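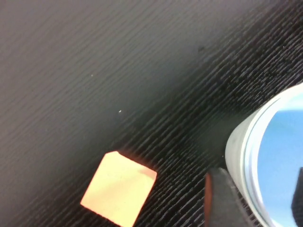 Kilidholm is my pile of notes and pictures about clearing off surfaces, the boring everyday kind of tidying where you pick stuff up and decide where it lives. I started it under the name Nileck and renamed it on 5/9/18 (sorry if your links broke!). Most entries have very little in them, and I like those best. A gray ridged surface, a flat peach-orange square lying at an angle, something round and white over to the right, a few tiny specks, and you still have to make choices!

Print this page | E-mail this page
Reading time: 2 min

## What you get

- 2,684 pictures, sorted into 32 folders
- `notes.txt`, my own rambling, one line per picture
- `skip.txt`, 98 pictures I'd leave out (too dark, mostly)

## Labels

I use `flat`, `round` and `crumb`. Specks go under `crumb` even when I can't tell what they are. If a thing could be paper or foam I just write `flat` and move on.

## To do

Merge the Tultomau folder, fix the spelling in the July notes.

We use cookies to remember your settings. OK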